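Yard Assistant, Refit and Commissioning
Filtholm Boatyard, Fladville

Filtholm is looking for a yard assistant to join the refit and commissioning crew at Fladville. The job is full time and permanent. It is open to people who have finished a marine trades program and to people who have learned the work in another yard.

The yard has 70 slips and hard standing for winter storage. Most of the boats we take are sailboats and small motor cruisers between 20 and 60 feet. In spring the crew launches and rigs them, and in fall it hauls them, washes them down and lays up the engines. Refit work fills the months between.

What you will do

Help with haul-outs and launches, including setting stands and slings under the direction of the lift operator.
Sand, fair and paint hulls below the waterline.
Replace anodes, hoses, clamps and through-hull fittings.
Winterize inboard and outboard engines and put them back in service.
Step and unstep masts with the rigging crew.
Keep job cards up to date so the office can bill the hours.
Move boats in the basin with the yard launch when the dock crew is short.

You will report to Birgit Ehlers, who runs the commissioning crew. During the first 3 months you will work alongside Bogumił Laskowska on the hull side, then spend time with the engine shop.

What we ask for

At least one season of paid work in a boatyard, marina or similar shop, or a certificate from a marine trades program.
A valid driver's license.
Able to work outdoors in cold weather and on ladders and staging.
Able to lift 60 pounds.
Enough written English to read a product data sheet and fill in a job card.

A boat operator's license, forklift ticket or experience with Kendard lifts is useful. We will train the right person on the lift.

Hours and pay

The working day starts at 7:00 a.m. and ends at 3:30 p.m. with a half-hour lunch. From April through June there is overtime, paid at time and a half. Some weekend work is required in launch season and is posted two weeks ahead. Pay is hourly and depends on experience. Health insurance begins after the first full month. We supply respirators, gloves, coveralls and an allowance for boots. Hand tools are your own; the yard replaces any that break on the job.
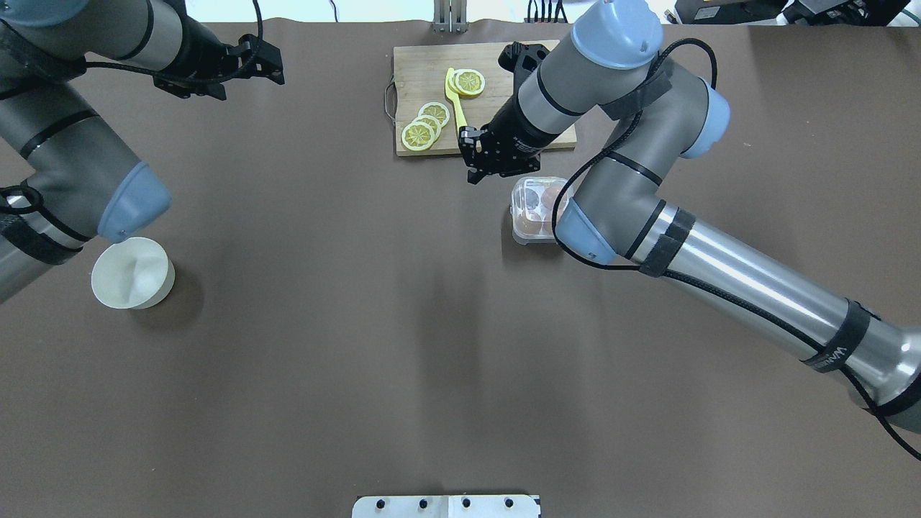

Page last changed: January

How to apply

Send a resume and the names of two people you have worked for to Ida Teuber in the yard office, and put job number 321 on the first page. A cover letter is optional. Applications can also be left at the office window between 8:00 a.m. and 3:00 p.m.

We read applications as they come in and will close the posting when the job is filled. Interviews are held at the yard and include a walk through the sheds, so wear closed shoes. The start date is in March and can be moved by a couple of weeks for someone who has to give notice.

Questions about the work itself go to Birgit Ehlers. Questions about pay and insurance go to Souad Ouazzani.

Filtholm is an equal opportunity employer.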